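# Sorting It Out: Notes from the Returns Desk

Hello again from the back half of the Pludon building! October is my turn to fill this slot, and I've been promising to write about the automation project for three newsletters running, so let's do it. 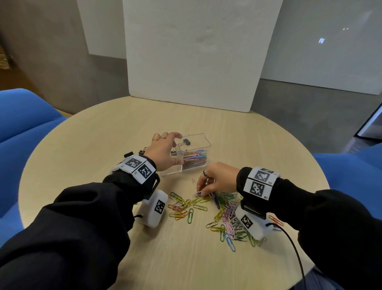

*Paper clips, all colors, on the round table.*

For anyone who works upstairs and only knows us as the place the mixed bins go: the returns desk takes back opened office supplies from the school contracts and turns them into something we can send out again. Pens, tape, folders, and clips. So many clips. They come back in every kind of state, usually all the colors in one heap, hooked into each other like cheap necklaces. I've been at it long enough that I can pull a knot of them apart while talking about something else entirely (ask anyone who's sat across from me).

Since the spring we've been part of the project with Hirudar, who are building the sorting cell that's going in where the old shrink-wrap machine stood. The cell learns from people doing the work. So for part of each shift, one of us straps on the wristbands with the little square markers, sits down and sorts, and every move of the hands gets recorded along with the video. Left is L, right is R, and yes, I have put them on the wrong way round and had to start over.

What's it like? A little odd at first, then you forget. The bands are snug and there's a cable on the right side that I was forever dragging through the pile until I learned to drop it off the front of the table before I start. Rings can stay on, sleeves can be whatever you like. The main thing the Hirudar people ask is that we work the way we normally work, and I have to say that is the hardest instruction I've ever been given. The minute someone says "just be natural" I can't remember how I pick up a paper clip. My first few recordings look like I'm defusing something.

By the last count we had 1,549 recordings between us, and 343 of those are clips alone. I asked why so many, and the answer was tangles. A pen is a pen, and the arm in the test room got the hang of pens pretty fast. A fistful of clips is different every single time. You tug one and four come with it, and without thinking you give it a shake, or you roll it under a fingertip, or you put it down and go at it from the other side. I never knew I did any of that until I watched myself on a screen!

Now the part people stop me about in the lunchroom. Is it taking our jobs? I asked Jocelyn Belmonte, our shift lead, whether I could write about this plainly, and she told me to go ahead. The plan as it stands is that the cell takes the first rough sort on pens and clips, and the desk keeps the checking, the repacking and anything strange. Two of us are training to run the cell. Hours stay as they are through the Pappas contract, and past that there's no promise in writing yet. Several of us have asked for one, me included, and I'll report back here when we hear.

I've got mixed feelings, I'll admit. My thumbs are all for it – a full shift of clips is murder on the joints, and I went home plenty of nights last winter with a bag of frozen peas on my hand. But I also like the sorting. It's quiet, you get to chat, and there's something very satisfying about a heap turning into neat boxes. When I told the engineer that, she said she'd started doing it on her own breaks, so maybe it's catching.

One thing that has changed already is the pace of talk at the desk. We used to show new folks the work by sitting them next to somebody and hoping. Now we've had to put it into words for the Hirudar team – which way you tip the box, when to give up on a knot, what counts as too bent to send out – and those notes turned out so handy that we've started using them for training. The bent clip argument is still going, by the way. I say if it holds three sheets, it ships. The Tralwood crew say otherwise and they are wrong.

If you'd like to have a go at recording, the sign-up sheet is on the door by the time clock. Sessions are short, you're paid your regular rate, and afternoon slots are easier to get than mornings. You can stop whenever you like, and you can ask to have your recordings pulled. Just tell Jocelyn.

And please, whoever keeps sending down bins with thumbtacks mixed in with the clips: we know it's second floor. Bag them separately!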